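Jonalyn Bautista
24 April 2023

Read the new Skindoto write-up on teaching robot hands from human glove data. The claim is that 31 demonstrations of handling a bowl do the work of 1000 teleoperated ones. I have some trouble with that.

Start with the glove. It has a marker cube on the back of the hand for tracking and a cable back to a little black box. Fine. But the hand wearing it is a human hand, and the Hiebert gripper has 2 fingers.
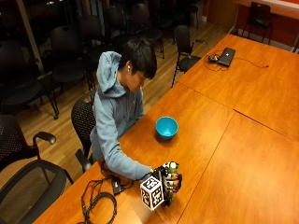 Tariq: the retargeting step handles the finger mismatch though, it's in the appendix

I read the appendix. It maps thumb and index and throws out the rest. So why record the rest?

Second problem: the test bowl is the training bowl. Same table too. Merthorpe tried new bowls on new tables in January and their success rate fell off a cliff.

Third, one wearer. Gloves shift. If you have to reseat the thing between takes, your calibration moves with it, and I can't find a word on how they correct for that.

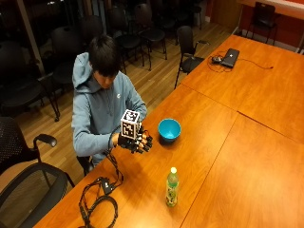 Jonalyn Bautista
Robot learning researcher, Stumen

What would change my mind: a second wearer, a bowl the model has never met, and the failed takes released with the good ones. Then run the teleop baseline out to 3000 and show me the whole curve.

Until then I'm filing it under "maybe."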